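In praise of the messy drawer

December 4, 2006

I've been told off again for my kitchen drawer. You know the one. Every house has it, usually second from the top, and it holds string, dead batteries, takeaway menus, a screwdriver that doesn't belong in a kitchen and a key to a door you no longer own. Mine sticks when you open it and sticks worse when you shut it. A visitor who shall remain blameless went looking for a teaspoon in there and came out with a bicycle bell.

The telling off took the form of a book about decluttering, left on my table. I read it on the bus (it's a quick read, lots of white space) and I've been cross ever since. According to the author, anything I haven't touched in a year should go. Well, I haven't touched my fire blanket in a year either, and I'd like to keep that, thanks very much.

What bothers me is the idea that a tidy home is a sort of moral achievement. When I was small my gran's place was a riot. There were buttons in the biscuit tin and biscuits in the bread bin, and you could ask her for anything at all, a stamp, a hat pin, three inches of elastic, and she'd have it in your hand before you'd finished the sentence. She knew where everything was. She'd put it there! I don't think she owned a single storage box in her life, unless you count the tin.

Now we buy boxes to put things in, and then we buy furniture to put the boxes in. In September I went to Kahraman, the big homeware shop out past Goltitz station, to get a light bulb. I came home with the bulb and a set of drawer dividers. They didn't fit the drawer. They're in it now anyway, sort of on the diagonal, with the string wrapped round them.
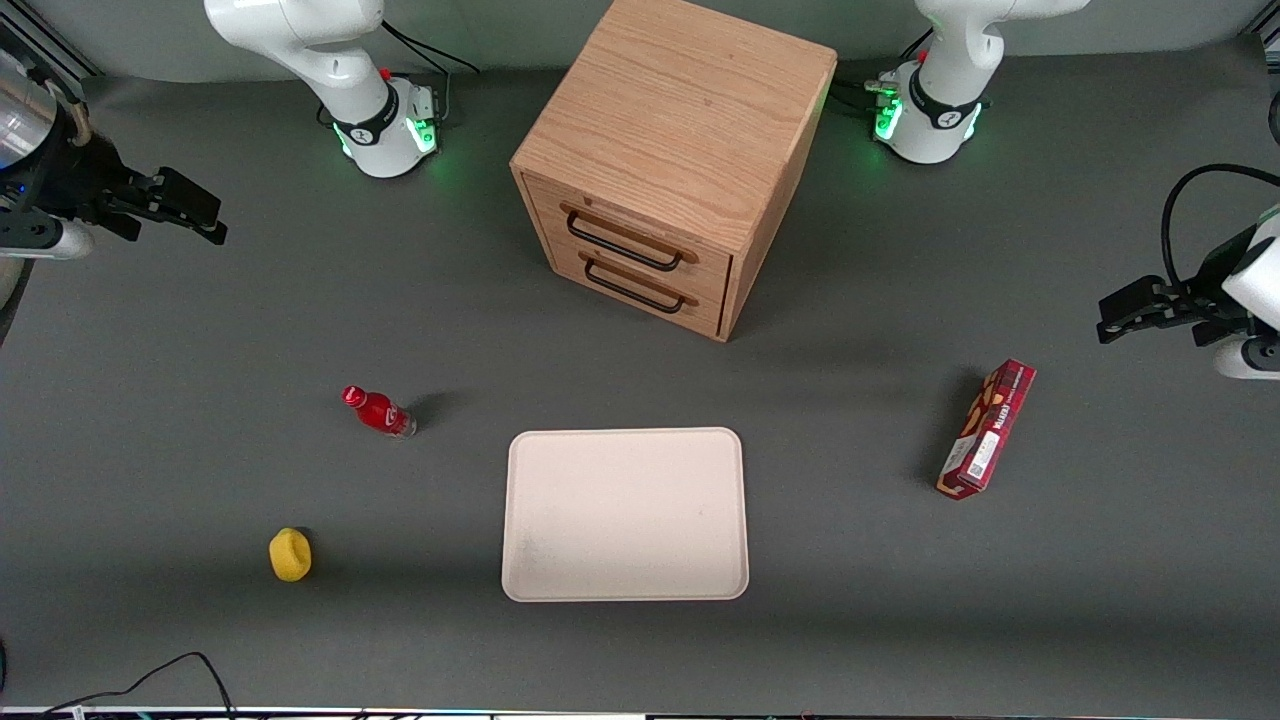 And the shop was packed, mind you, with people looking thoroughly miserable. A couple near the tills were having a proper whispered row over whether they needed the set with lids. I wanted to take them both by the elbow and lead them out to the car park. Go and have a cup of tea! Your jumpers will be fine in a heap!

I do understand the appeal. I've had the Comero catalogue by my bed, all those calm white rooms with one bowl in them, and I've lain there thinking that if I lived like that I'd learn Italian and ring my sister more. Then I wonder where they keep the plasters. Where's the hoover? Somebody has shoved it all into the next room and shut the door, I'm sure of it.

I'm not standing up for filth, before anyone writes in. Wash up, wipe down, take the bins out. A stack of 386 newspapers in the hall is a fire risk and you should probably talk to someone. But one drawer? One daft, overstuffed, rattling drawer, where a bit of ribbon can wait four years until a birthday comes along? I think a house is better for it.

The bicycle bell has gone back in, by the way. I haven't got a bicycle, but I might.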